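Slotted Panel Work Surfaces and Practice Boards: Frequently Asked Questions

Griltemano supplies slotted aluminum work surfaces and practice parts for training rooms and repair benches. The answers below apply to the Auer panel series and the Greltton practice board unless a question says otherwise.

What is a slotted panel used for?

It is a flat metal surface with parallel grooves across its full width. Hardware slides into the grooves and is tightened where it is needed. A part can be moved along the groove without drilling new holes, which matters in a training room where the layout changes between courses.

Can the panel be used upright as well as flat?

Yes. The profile is the same in both positions. Flat mounting on a bench needs no extra support if the bench top is level. Upright mounting needs a frame bar at each side, bolted at top and bottom. Do not hang the panel from its top edge alone.

Should the slots run left to right or up and down?

Left to right is the usual choice. It lets several parts sit at the same height and be spaced by sliding. Vertical slots suit tall, narrow parts, but anything heavy will creep downward if the fasteners are under-tightened.

What is a practice board?

A practice board is a simplified plastic stand-in for a motherboard. It has the main shapes a learner needs to recognize and work with, and it has no working circuits. It cannot be powered and should never be connected to a supply. 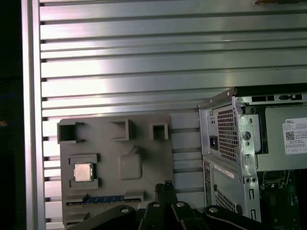

Griltemano Product Support
Technical Editor, Bench and Training Hardware

Which features are molded into the board, and which are separate?

The body, the raised square sockets, the frame around the processor position and the rounded block near the center are one gray plastic piece. The processor chip is separate and sits inside the raised frame, between the notched corner tabs. The long slot strip near the bottom of the board, with its blue insert, represents a memory slot.

Why are the square sockets different sizes?

The sizes help learners tell the positions apart when following written steps. They do not correspond to any connector standard. Do not test real plugs in them; the plastic will mark, and a tight plug can crack a socket wall.

Is the processor chip a real one?

The board accepts either a scrap processor of matching outline or a metal blank. Both have the same handling rules for training purposes: hold by the edges, lower straight down, do not slide. A metal lid may show a pink or yellow tint under some lamps. This is a reflection and does not indicate heat damage.

How do I seat the chip correctly?

Check the orientation mark before lowering the chip. Place it in the frame without pressing. If it does not drop level, lift it out and check the frame for dust or plastic burrs. A chip that rocks when touched at one corner is not seated.

How is the board fixed to the panel?

Mount it flat against the slots with the fasteners supplied. Tighten opposite corners in turn, by hand first. A driver with a torque setting should be kept at its lowest step. Overtightening bows the board, and the processor frame is the first feature to go out of square.

Can the board be installed in a computer case?

No. Its outline is simplified and its holes do not line up with standard case standoffs. For exercises that involve a case, place an open tower chassis beside the board and treat the two as separate stations. The learner practices chip handling on the board and panel removal, port cutouts and cable routing on the chassis.

Does the chassis need to be fixed down?

An empty sheet metal tower is light and will slide on aluminum. Use rubber feet, or clamp one lower edge. Leave the side panels off for the whole session and store them away from the work area. Cut edges inside the chassis may be sharp, so check them before the first use and file them where necessary.

How wide should the work area be?

Allow 520 mm of clear width for a board alone. A board and a tower side by side need more, and the exact figure depends on the case. Set the tower at an angle if learners need to reach the inside and the rear ports from one position.

The panel reflects light into my eyes. Can this be reduced?

Bare aluminum ridges give strong reflections under a direct lamp. Move the lamp to one side so that the light does not fall straight across the grooves, or fit a diffuser. Do not paint the panel. Paint collects in the slots and stops the hardware from sliding.

How do I clean the slots?

Use a dry brush along the groove, followed by a vacuum nozzle. For grease, use a cloth with a little dish soap and water, then dry the groove fully. Steel wool leaves fragments behind and must not be used. In a busy room, almost 30 minutes per month is enough for a full panel.

A fastener is stuck in the groove. What should I do?

Loosen it by two full turns and tap it sideways with a plastic mallet. If it does not move, look for a chip of metal or plastic wedged beside it. Do not pry against the ridge. A bent ridge cannot be straightened reliably, and the affected slot should be taken out of use.

How many boards can share one panel?

We recommend a maximum of three, with a free slot above and below each. More will fit, but learners' hands begin to collide.

Are spare parts available?

Fasteners, metal blanks and slot inserts are sold separately. The molded board body is not repairable and is replaced as a unit. Quote the panel series and the slot spacing when ordering fasteners, as earlier Auer panels use a narrower groove.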